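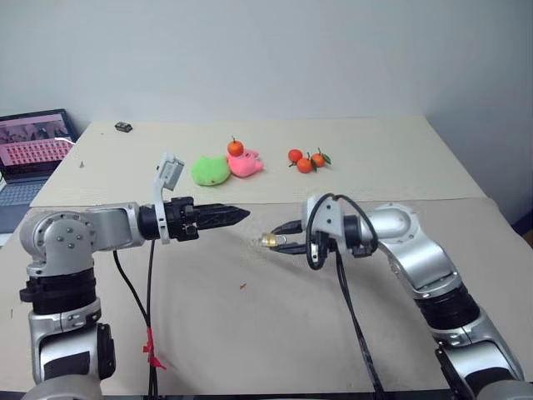

Cotemine handover kit, two-arm version

I've been working on handovers for two years now and this is the kit I wish I'd had at the start! You get the pair of arms, a two-fingered gripper on each, the wrist camera brackets and our training recipe, all set up the way we run it at Lestbridge.

The recipe is the bit I'm proudest of. Syahrul Subramaniam and I wanted to know whether small, shiny things (padlocks, mostly) need their own demonstrations, or whether you can get by with soft toys and fruit. So we trained one policy on 60 mixed demos and a second on the same 60 plus 16 with the padlock. Out of 42 padlock trials each, the first dropped it a lot, usually at the shackle, and the second only lost it 6 times. Sixteen extra demos! I'd have guessed we needed hundreds.

We only tried one colour of cloth, so I can't promise much about yours. Arvid Åberg is repeating it on a darker one in August and I'll post his numbers when I have them.

Lead time depends on the grippers, so write to me before you order.

We use cookies to remember your region and cart. Accept | Manage preferences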